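Workroom 3: Floor, Storage and Table

Vura project gallery, ground floor rooms

The ground floor at Skotham has 13 rooms. Workroom 3 was the last to be fitted out, and it is the plainest of the set. It has no fixed benches and no built-in shelving. The specification asked for a hard floor that can be mopped wall to wall, closed storage in a light color, and a table that can be moved by two people without tools.

The notes on this page cover the floor finish, the cabinet and the table. Drawings for the room are held under sheet 117 in the Vura set. Lighting and ventilation are covered on the Nerard pages and are not repeated.

Sheet 117 replaces the earlier layout, which put the storage on the corridor side. That layout left too little room to open the door fully with a cart in the way.

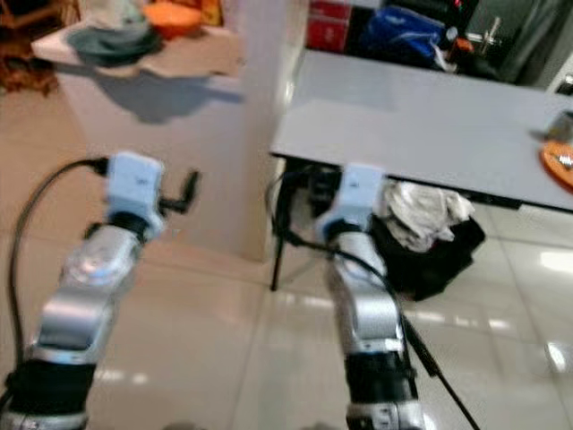 Text and room notes: Ouazzani
Posted 19 July 2024

Workroom 3, with the gray table, the white cabinet and the glossy tiled floor. Table position is not fixed on the drawing.

Floor. Tile was chosen over sheet flooring for ease of repair. A damaged tile can be lifted and replaced without disturbing the rest of the room, and 20 spares from the same batch are kept in the basement store. The glossy finish shows dust sooner than the matte finish used in the corridor. It also shows streaks if the mop water is not changed between rooms. Cleaning instructions for this finish are as follows: sweep first, damp mop with a neutral cleaner, rinse with clear water, dry with a flat pad. Wax is not to be applied.

Grout. Sealed once at handover. The next sealing is due in September. The room needs to be out of use overnight for this, and nothing should be rolled across the joints until the sealer has cured.

Cabinet. White, to match the walls specified for this side of the building. Shelf heights inside were left adjustable. Heavier items go on the bottom shelf. Labels go on the inside of the door, at eye level, and should be printed. Handwritten labels in the first rooms faded and had to be redone.

Table. Gray top. The first samples were white and were rejected because of glare at the working surface. The gray shows pencil and marker less than white does, so the top should be wiped at the end of each session whether or not it looks dirty. Felt pads are fitted under the feet. Check them when the table is moved, and replace the full set if one is worn through.

Clearances. The drawing calls for a walkway of more than 3 feet on the door side. Chairs are stored outside the room and brought in as needed.

Touch-up materials. One can of the cabinet paint and one bag of the grout are kept with the spare tiles. Both are marked with the room number. When the paint is opened, write the month on the lid.

Open items for this room: a second coat on the door trim, a replacement threshold strip, and a revised copy of sheet 117 showing the strip at its correct width. The room stays in use while these are outstanding.

Other rooms in this gallery: Workroom 1, Workroom 2, East Store, Corridor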